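Wrist camera checks before a session: what do you require?

Cell Practice Board > Rules and written procedures

gumede_tech wrote:
I've been asked to rewrite our one-page rule sheet for tabletop pick and place recording. The old one has 11 points and most of them are about the arm: speed limit, e-stop within reach, nobody's hands over the table while the arm is live. There is one line on the wrist camera and it says "check camera view." That's it.

Operators read that line three different ways. One looks for a picture at all. One checks focus. One drives to the start pose and makes sure the container is in view. I'd like wording that gives the same result no matter who is on shift. What do other people have on paper?

k_hollenstein wrote:
We had the same line. It now reads: "At the start pose, the container rim must be visible in the wrist view." Short enough that people do it.

I would not go further than that. Every extra condition is one more thing that gets ticked without looking.

pratville_ops wrote:
Disagree with Konrad on stopping there. "Rim visible" passes a lot of views that I would send back. We ask for at least two rim edges and the corner between them, plus part of the inside wall. With a single straight piece of rim you can't tell which way the container is turned.

We also ask for a plain table around the container. No tape rolls, no hex keys, no coffee.

k_hollenstein wrote:
And how many of your operators could recite that?

pratville_ops wrote:
They don't have to recite it, it's on a card at the station.

gumede_tech wrote:
The card idea is good. Would the two of you pass this one? Wrist view from our cell, orange basket, white table.
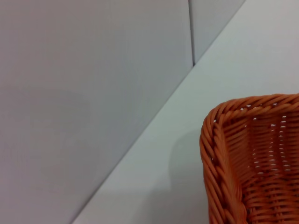 Wrist view, orange woven basket at lower right. Corner of the rim and part of the inside wall in view.

To me it meets Konrad's rule and also the Pratville rule. Two runs of rim meeting at a rounded corner, inside weave readable, nothing else on the table that I can see. But most of the basket is out of view, and I'm not happy writing a rule that accepts that.

k_hollenstein wrote:
Pass. You can see the rim and you can see into it.

pratville_ops wrote:
Pass on the rim, and I'd write a note about the shadow. There's a soft one on the table left of the basket and it doesn't follow the shape of the basket. Looks like something above the table is casting it. Our sheet says to log any shadow next to the container that isn't the container's own. It doesn't fail the check, you just write it down so the person reviewing later knows it was there from the start.

fdehghan wrote:
I review recordings, I don't run the cells, so take this from the other end. The shadow note is worth having. A soft gray patch beside a container is easy to live with if I know about it. If there's no note I have to go and compare sessions to find out whether the lights were changed.

What I care about more is that the view is the same at the start of each episode. I can work with a basket that is mostly outside the picture. I can't work with one that is in the corner for 37 episodes and in the middle for the next 36 with no entry in the log. That happened in March and I ended up splitting the set by hand.

So my vote is for a reference picture. Take one at the start pose, save it with the session, and compare against it after every break.

jinska_cell2 wrote:
+1 to the reference picture. We do it and it takes less time than the written check did.

Two things we learned. First, say who takes it. Ours says the operator who starts the session, and the second person initials it. Second, say what happens when it doesn't match. Our first version just said "compare" and people compared, saw that the basket had moved, and kept going.

k_hollenstein wrote:
What's your tolerance? If the basket has shifted by the width of one strand, do I stop?

jinska_cell2 wrote:
We mark the table. Small pencil marks at two corners of the container. If the container is on the marks and the view still doesn't match, the camera mount has moved and you stop. If it's off the marks, put it back and go on.

pratville_ops wrote:
Pencil on a white table shows up in the recordings. We tried it and took it off again. We use a cardboard template that gets laid down, basket goes against it, template comes off before the arm is enabled.

jinska_cell2 wrote:
Ours are faint and I've never had a complaint, but fair enough. The template would work for us too.

fdehghan wrote:
I'd take the template over marks. If you do use marks, use them in every session or none.

gumede_tech wrote:
What about containers that get moved on purpose? We have a batch coming up where the basket position changes after each episode. A template is no use there.

fdehghan wrote:
Then the rule should be about the camera and not the basket. Take the reference picture with a fixed target on the table, confirm the mount, remove the target, run the batch. Put the target back every 200 episodes or at the end of the shift, whichever comes first.

k_hollenstein wrote:
200 is a lot if the mount slips early. I'd check at every break.

fdehghan wrote:
Every break is fine with me. I picked a number people would agree to.

gumede_tech wrote:
OK, here's the draft. Tell me what's wrong with it.

Wrist view, before the first episode
– Arm at the start pose. Two rim edges and the corner between them are in view, with part of the inside wall.
– No loose items on the table in view.
– Shadows next to the container that don't match it: write them in the log.
– Operator saves a reference picture. Second person initials.
After each break
– Compare with the reference. Reset the container with the template if it has moved.
– If the container is right and the view is not, stop and report the mount.

The batch with moving positions gets its own sheet.

pratville_ops wrote:
Good. I'd move the loose items line to the top – it's quicker to clear the table before the arm is at the start pose, and nobody should be reaching in after.

k_hollenstein wrote:
Longer than I'd like, but I could work with it. Agree on moving that line up.

jinska_cell2 wrote:
Add where the reference picture is saved. Otherwise you'll find it on someone's desktop.

gumede_tech wrote:
Both changes made. It goes on the station card for version one, dated November 30, 2025, and I'll post the moving positions sheet in a new thread when it's written.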